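Bistgate Cutting Cell, reviewed: a safety feature that keeps its mouth shut
Posted March 24, 2023

I have used the Bistgate cutting package since February, and I would like to say up front that I don't hate it. It does a decent job with soft materials. My complaint concerns one fault, and the way the fault fails to introduce itself.

For anyone new to the product: Bistgate is the software half. You bring your own arm, your own gripper and your own knife. The package plans the cut, watches the force at the wrist, and is supposed to stop and hold position if it loses confidence in its grip on the tool. The manual gives this feature four pages and a shield icon.

I test on kinetic sand pressed from a mold. It is cheap, it resets in a minute, and it shows every hesitation the knife has had. It also gets into everything you own, but that goes in my review of kinetic sand.

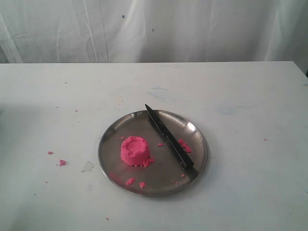
The test plate: one molded piece of pink sand, one knife, and crumbs.

The fault goes like this. On a grip warning, version 33 of the planner should freeze and keep the fingers closed. What mine does, now and then, is freeze the arm and release the fingers. The log says HOLD OK. The knife, which has not read the log, obeys gravity.

I ran 1000 cycles to see how often. It happened on 30 of them. Most of the time the blade was already low and the result was a clatter. Twice it landed handle first and skated off toward my side of the bench, and I have stood farther back ever since. With a dough scraper this would be a nuisance. With a pointed knife it is a safety matter, and I filed it as one. 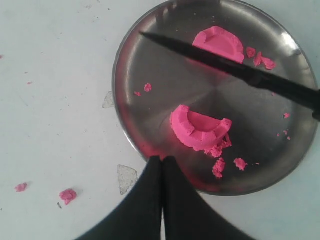 Photo: Khoa Lò / Prodthorpe bench tests

Cut quality, when all goes well, is fine. You get separate pieces with the hollow of the mold still showing, and a fair amount of crumbling at the ends. The Wimico planner I used before was slower and made about the same mess, but when it said it was holding something, it was holding something.

Support answered in two days and asked whether I had tried a heavier knife. I had not, and I don't plan to. A second reply suggested capping grip force at 70 percent, which cut down on false warnings and did nothing for the drops.

If you already own it, wire your stop button to cut arm power only, so the gripper stays closed on its own spring. Mine is a Diệp unit and does this out of the box. Check yours with a spoon first.

Two stars. I'll add one when HOLD means hold.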